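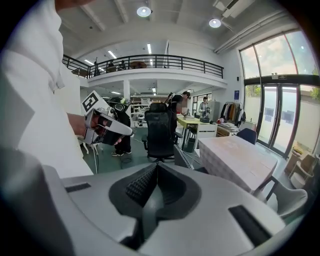
Chairs, Tables and One Very Good Tablecloth
Posted 11 May 2020 by Fengying Yuan

I love chairs. I love them enough that when Aiguo Zhong asked what I'd like to put on the Clultarstead gallery page this time, I said "the seating!" before the question was finished. Everyone shows off the big purchases, and meanwhile the things we sit on all day get ignored. So this page is for them, plus the tables they go with, because a chair on its own is only half the story.

The workroom has grown its furniture bit by bit. Very little of it matches and I wouldn't change a thing. There's office seating a few steps from what could be somebody's breakfast nook, and a small table with a yellow-green top that cheers me up every time I walk in (it looks wonderful against the green floor, too).

The tall black office chair with the headrest is the one people drift toward. Mesh back, padded seat, two armrests, and it goes from desk to desk without complaint. I wrote most of this page in it!

A word for the mesh backs in general. I used to think they were ugly. Then I spent a whole September in one and came out a convert. They breathe, they give a little when you lean, and a quick pass with a soft brush gets the dust out.

My favorite corner, though, is the square table. Beige cloth, a faint check, white flowers, and then a mix of chairs pulled up to it: a blue one with a lighter back and white piping, a curved cream one, a white wooden one with slats. I think a mixed set makes a table friendlier. You get to pick your seat by mood, and mine is nearly always blue.
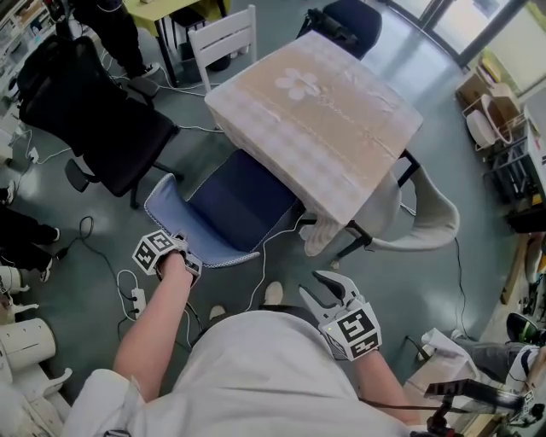
Yuxi Hao wrote in to say that mixed chairs are lovely until you sit down and find one person's chin level with the bread, and that anybody trying this at home should measure the seat heights first. Good advice, and I've been that chin. Yuxi also wanted to know whether a tablecloth is worth the trouble on a table that gets used all day. Yes! Yes, it is. Pick a pattern with a bit going on, shake it out in the evening, and keep a second one in the drawer for wash day. I rotate 2 at home and have never missed a third.

Next time I'd like to do shelves and racks, and Abdul-Rahman Amegashie has already promised to help me choose. If you have a chair you're fond of, send me a few lines about it. Wobbly ones are welcome.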